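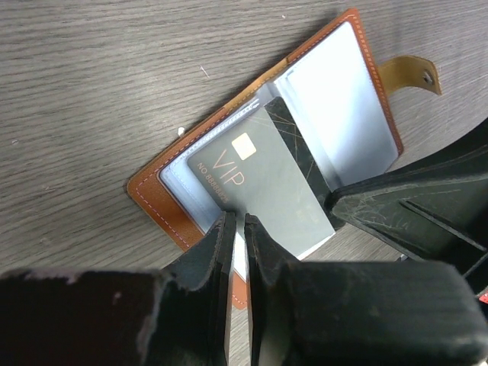
The estate of Erhan Yaman came to 44 line items, and item 4 was a card holder. Delali Antwi entered it in the register at Pekbridge in October: leather, tan, stitched border, snap closure, unfastened. Contents to be itemised.

She worked to the usual procedure. Sleeves were turned one at a time from the binding outward. Each card was withdrawn, read, entered and set down in the tray. Cards with a chip were to be reported to the issuer within the day.

The first carried the number 88888825. She keyed it twice, as the form required, and the register rejected it twice as a probable typing error. She overrode it and gave the reason as "as printed".

No issuer was named in Yaman's papers. She rang Rirken, the hotel group, where he had kept the boilers for most of his working life. Rirken had never run a members' scheme. She rang Arko, which had, and was told its numbers stopped at 1465.

"What does it get him into?" asked the clerk at Arko.

"It doesn't say."

"Then I'd put nil value."

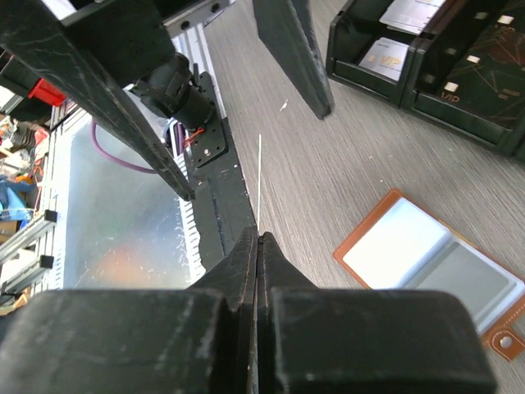 The tray at Pekbridge, VIP cards in both compartments.

The dark green one went to the right. The white ones went to the left. The form had a column for colour and she filled it in.

At ten past four a man telephoned from a restaurant called Saraç. He had seen the notice. Yaman had a table there, he said, by the kitchen door, and had shown a card every time he came in – a different one each visit, very formal about it. The staff had always stood up.

"Did the card entitle him to anything?"

"Soup," the man said.

Delali deleted nil. The value field took only figures, and she asked him what the soup cost.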